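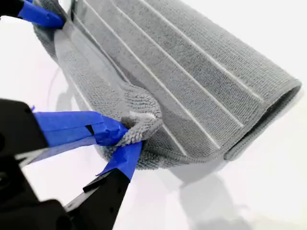 The settings page in Clernora has 466 options on it. I know the figure because Rhea Barredo, who maintains the thing, printed the whole page out one weekend and stuck it to the wall of her hallway in Astusstead, where it ran from the coat hooks to the bathroom and then turned the corner.

"I wanted to see it all at once," she told me. "Then I had to walk past it every day in my socks."

Clernora is a content management system, one of the middling ones. It powers parish newsletters, a good many dentists, and at least one museum of locks. People who use it tend to have inherited it from someone who left. They log in on a Tuesday to change the opening hours, and there on the left side of the screen is a menu labeled Configuration, and under that a menu labeled Global Configuration, and under that, for reasons lost to a mailing list that went offline years ago, a menu labeled Configuration (Other).

I spent a good part of the summer in Configuration (Other). It's quiet in there. You can choose whether the word "Read" in "Read more" is followed by a space. You can set a default author for articles that have no author. There is a switch called Legacy Behavior with two positions, On and Legacy.

Every one of these was put there by a person who had asked nicely. That is how it goes with open software that has been alive long enough. Somebody in a forum wants the date on the right. Somebody else has built a business on the date being on the left. A third party, usually the one who writes the code, would like to go to bed. So the date becomes an option, and the option gets a tooltip, and the tooltip says "Date position: sets the position of the date."

Barredo has been at Clernora long enough to have written some of the worst ones herself. She showed me a drop-down she added in her first month, which lets you pick how the list of drop-downs is sorted. She is still fond of it. As far as she can tell from the support mail, it has two users, and they disagree about what it should do.

Her plan, which goes by the name Evangelista after the street where she had the idea, was to put the entire configuration on a diet. A site owner would see 80 settings. The rest would move into a plain text file that you could edit if you really meant it. She posted the proposal on 16 September 2022 and went out for noodles. By the time she had paid, the thread was longer than the proposal.

I have read the thread. I don't recommend it on a phone. It opens with congratulations, mostly from people who would be unaffected. Then come the careful ones, who support the idea in general and would like to raise one small point about the footer. Then a man appears whose entire site, it emerges, depends on a checkbox called Suppress Empty Wrapper. He doesn't know what it does. He unchecked it once, in another decade, and his home page went sideways. He would like it left where it is, and checked.

Teodoro Barrera makes a living from people like that man. His two-room firm, Clidow, takes over websites that have gone strange and makes them less strange for a monthly fee. He was the loudest voice against Evangelista, and I went to see him expecting a crank. He gave me coffee and a demonstration.

"Look at this," he said, and opened a client's template settings. The client sells boat covers. Somebody had set the sidebar to inherit from the parent, and the parent to inherit from the global default, and the global default to inherit. He clicked through it with the air of a vet who has seen a lot of swallowed socks. "If that lives in a text file, she never finds it. On a screen she can at least call me and read it out."

It's a better argument than it sounds. A menu, even a dreadful one, is a kind of public record. You can point at it. You can put your cousin on the phone and say third tab, scroll down, no, further. A text file asks you to know the name of the thing before you go looking, and the names in Clernora were chosen by tired people. The setting that controls the size of the logo is called brand_dim_x. The one called logo_size does nothing at all, and removing it breaks the calendar.

Barrera also pointed out, with more cheer than I thought decent, that he had asked for eleven of those options himself.

What came of the argument was a compromise, and you can probably guess its shape. The short settings page exists. It is tidy and has nice gaps between things, and new sites get it when they are installed. The old page exists too. You reach it by going to the short page and turning on an option called Show All Options, and since some people wanted that to be on from the start, there is a further option for what Show All Options is set to by default.

Barrera turned it on for all his clients the same afternoon. Barredo says she expected nothing less, and that she has since moved the Legacy Behavior switch up to the short page, after several people wrote in who couldn't find it. She has asked them what they use it for. Two have replied so far. One had it set to On, and the other had it set to Legacy, and both were very happy with how their sites were running.

The printout stayed up until May, when she had the hallway painted.

We use cookies to remember your preferences and to understand how readers use this site. Accept all | Manage preferences

Get our features in your inbox every week. Enter your email address to sign up. You can unsubscribe at any time.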